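Projet de semestre : saisie d'objets déformables avec une cellule à deux bras
Groupe Erus, encadrant : Iolo Pritchard
Rapport intermédiaire, juillet

3. Montage et objets de test

La cellule utilisée est celle de la salle Storwood. Elle comprend deux bras fixés de part et d'autre d'une table blanche brillante, chacun équipé d'une pince noire à deux doigts. La perception repose sur une caméra de tête et une caméra montée au poignet. La commande est exécutée sur le contrôleur Schmieder fourni avec la cellule, sans modification du micrologiciel.

Les essais portent sur un castor en peluche rose. L'objet a été retenu pour deux propriétés : il se déforme sous l'effort de serrage et il ne présente aucune face plane exploitable par le planificateur. Une tasse, une assiette et un petit pain factice complètent la série comme objets rigides de comparaison et comme obstacles.

3.1 Choix du point de prise

La première stratégie visait le centroïde du nuage de points. Sur la peluche, ce point tombe dans la tête, dont la largeur laisse trop peu de marge à l'ouverture des doigts. La seconde stratégie cherche la section la plus étroite du contour et oriente la pince perpendiculairement à celle-ci. Elle a été conservée pour la suite.

L'approche se fait par la gauche avec un seul bras. L'autre reste en attente, pince ouverte, hors de la trajectoire. La tasse placée à l'arrière limite le débattement du doigt supérieur ; une zone interdite a été ajoutée autour d'elle dans le modèle de la cellule.
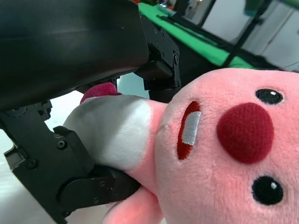
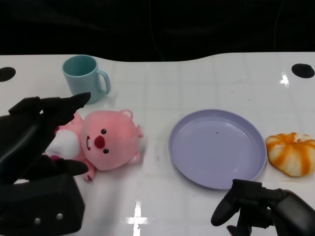
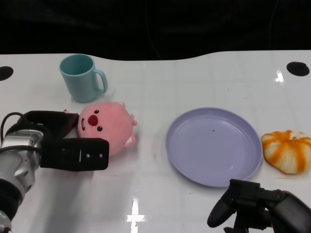
Fig. 4 : Pince noire et castor en peluche rose, essais de saisie.

3.2 Réglage de l'effort

Le seuil de courant du moteur de pince détermine l'arrêt de la fermeture. Avec le réglage par défaut, la fermeture s'interrompait dès le premier contact avec le tissu et l'objet glissait au levage. Le seuil a été relevé par paliers jusqu'à 40 % du courant nominal. Au-delà, le rembourrage se déplace et la peluche pivote entre les doigts.

Une temporisation a été insérée entre la fin de fermeture et le début du levage, afin de laisser le rembourrage se stabiliser. Le journal enregistre la position des doigts, le courant et les images des deux caméras, avec un horodatage commun.

3.3 Difficultés rencontrées

Les reflets de l'éclairage sur la table perturbent la segmentation dans la vue de tête. Un masque fixe a été appliqué en attendant l'achat d'un revêtement mat (devis demandé à Flevari). La vue de poignet est moins sensible à ce défaut, mais le corps de la pince y occupe une part importante de l'image.

Le calibrage main-œil a dû être repris deux fois après démontage du support de caméra. La procédure est décrite en annexe 2.

3.4 Suite des travaux

Le transfert de la peluche d'une pince à l'autre reste à programmer. Le script de trajectoire existe en simulation ; il n'a pas encore été porté sur la cellule.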